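Progress report: Skamport Women's Baseball Oral History
To: Eilidh Lennox, Gotholm Fund
From: Gudrun Rothe
22/02/2024

Hi Eilidh,

You asked for something short and readable this time, so I'm skipping the template (I did fill in the budget sheet, it's in the same email). We're further along than I thought we'd be, with one real headache, which I'll get to.

First the good part. We now have 13 recorded interviews with women who played or coached in the old Skamport league, and 3 more are booked. The longest one runs well over two hours and I wouldn't trim a minute of it! It's with a catcher who remembers every bus, every bad motel and every umpire who ever called her "sweetheart." She also kept her contract, and she let us scan it. Her pay was less than the team spent on laundry, at least according to her, and I'd love to find the ledger that proves it.

Ro-un Ki has taken over the transcripts and they're so much better for it. I was typing them the way I heard them, which meant half the baseball slang came out as nonsense. Ro-un played college softball and knows what a squeeze play is supposed to sound like when someone tells it fast and laughing. Eleven transcripts are finished and checked with the players. Two are waiting on corrections, mostly spellings of teammates' names.
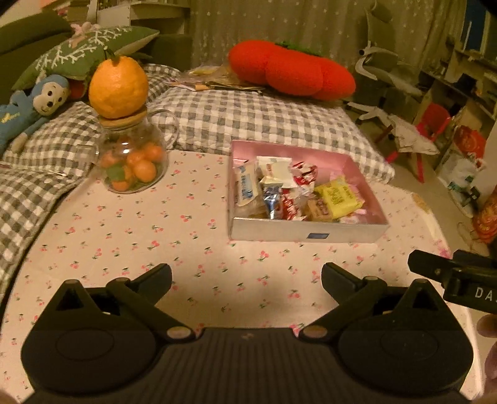
Now the headache. The Prultovent scorebooks, the ones I made such a fuss over in the application, are not complete. We were told there was a full run of the home games. What we got was two good seasons, one season with the back half missing, and a box of programs from the men's team. Amado Cabrera has been filling gaps from the newspaper microfilm, and he's found 14 box scores so far that we didn't have. It's slow going. The paper gave the women two lines on a good day and sometimes got the score wrong (he found one game reported with both teams winning, on different pages). I'd like to move some of the travel money over to pay him for extra microfilm hours, if that's okay with you. The amounts are on the second tab.

The traveling display is coming along. Pascal Haberkorn built the first panel and we tried it out at the Mwakalinga branch library, where people stood and read the whole thing, even the small print. A few wrote down names of aunts and neighbors we should call. The text is too long and the map needs bigger type, and Pascal wants to redo the stand because it leans. He's right, it does.

We printed some 100 postcards asking people to look in their attics for photos and uniforms. So far that's brought in a glove, a warm-up jacket and a team picture with nearly everyone named on the back, in pencil. We still don't have a single complete uniform. I keep hoping.

What's left before the display opens in May: the booked interviews, the last transcripts, the other panels, and permission forms from two families who'd like to talk it over first. I'm not going to push them. If they say no, we have enough without those photos, though the opening panel would need a new picture.

Could you let me know about the travel money when you get a chance? Amado can start on the extra hours as soon as you say yes.

Thanks as always,
Gudrun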